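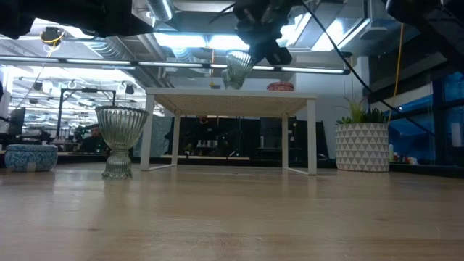 I have wanted to fix the way I store glasses for as long as I've had glasses worth storing. My last kitchen had one deep cupboard with a single shelf, and everything lived on that shelf in a big nervous crowd, so getting a goblet out from the back meant moving half the front first. Now there's a white riser, the kind that looks like a tiny table with four legs, and I am a little bit in love with it. Ribbed goblets can go up top and the big one with the scalloped rim stays down on the wood beside it, and suddenly there are two levels to play with and the patterned bowls get a spot too. It's such a small thing! I paid less for it than I do for lunch.

The riser came from Dromum, the home store out past the Millden exit. I went in for a shower curtain (still don't have one) and came out with that and a bag of hooks I haven't found a wall for. They had it in black as well, and I stood in the aisle for a ridiculous amount of time going back and forth. White won because my cupboards are dark inside and I figured I'd lose the black one in there.

So, goblets. I know ribbed glass is everywhere again and some of you are already tired of it. I'm not. My grandmother had a whole set for ice cream, and we only got to use them on birthdays, and I think part of my brain still believes that anything served in fluted glass is a treat. I've put yogurt in mine. I've put leftover rice pudding in mine. Last week I ate cereal out of one, which is a pain because the spoon doesn't reach the bottom very well, but I'd do it again.

Washing them is the part I don't love. Milk gets down in the ridges and sits there if you don't rinse right away, and a sponge slides straight over the top of it. I use an old soft toothbrush and warm water with a tiny bit of dish soap, then turn them over on a towel. If they've gone cloudy I give them a soak in white vinegar first, 20 minutes or so if I remember them, the whole evening if I don't. No dishwasher for me – I did that once with a glass I really liked, and it came out with a chip in the foot.

The bowls are a different story. I have a weakness for small patterned bowls and no plan for them whatsoever. Blue and white mostly, with the odd red one that snuck in. They're too little for soup and too nice for the cat, so they end up holding olives, or garlic cloves, or the rubber bands off the broccoli. My current idea is to keep the low ones up on the riser at the back and the deeper ones down below, next to the tall glass. I tried stacking them and hated it. You can't see the patterns and you always want the one on the bottom.

Then there's the planter with the gray and white triangles. It was supposed to live on the windowsill, but the sill in this kitchen is about as deep as a paperback, so the table gets it. I do like having something green and spiky next to all that glass. Succulents are the only plants I trust myself with. I water when the soil is bone dry and otherwise leave them alone, and if one starts leaning I turn the pot around so it has to lean back the other way.

A few people asked in the comments on the pantry post whether a riser like this can take real weight. I wouldn't load it up with cast iron. Glasses and little dishes, sure. What I would check is whether the legs sit flat, because my first one from a different store rocked every time I closed the cupboard door, and that is not a sound you want to hear with stemware involved. And measure the height of your tallest glass before you buy! I didn't, which is the real reason the big goblet lives on the ground floor.

Next up is the drawer with the lids. I've been putting it off since February and it now only opens if you push down on something inside with a butter knife. If anyone has a system for lids that doesn't involve buying a special lid thing, please tell me, I'm listening.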